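Jivska Open Day

2023-05-04
By Inna Kushnir

The Jivska Open Day is a public demonstration of robotic disassembly held at the Jivska workshop, a training and testing facility for automated repair and recycling. The event is organized by the workshop together with Trillar, a company that develops control software for robotic arms. It is open to students, local businesses and members of the public, and admission is free.

The first open day took place in January, in the main hall of the workshop, and received 123 visitors. It was planned as a single session, but demand led the organizers to divide the program into a morning and an afternoon part. Each part consisted of a short talk, a demonstration at the work table and a period for questions. Visitors were asked to stay behind a line marked on the floor while the arm was moving.

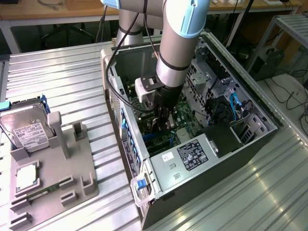 The main demonstration concerns the servicing and taking apart of desktop computers, a task that is still done mostly by hand. Computer cases differ widely from one maker to the next, and the parts inside are often held by clips, latches and screws that are hard to reach. For the demonstration, the tower is laid on its side with the side panel removed, so that the gripper can approach the motherboard from above. A gray plastic tray on the left side of the table has places for separate parts, among them a hard disk drive in a blue caddy, a processor and a memory module. The power supply stays in the case during this part of the program.

An operator from Trillar explains each movement before it is carried out. The arm is run at reduced speed, and the operator may stop it at any time. Visitors are told that memory modules are among the more difficult parts to handle — they are thin, and they must be held straight when they are moved in or out of their slots.

The talk that comes before the demonstration is given by staff of the Chornovol Technical School, whose students attend the workshop for practical training. It covers the sorting of used electronic equipment, the safe handling of circuit boards and the training needed to work beside a robotic arm. Printed notes are available at the entrance.

A smaller display, known as the Jorden Room, is located on floor 2 of the building. It contains 4 panels on the history of the workshop and a bench where visitors may practice removing computer parts with hand tools. Children may use the bench when accompanied by an adult.

Groups of students are asked to register in advance through the workshop office.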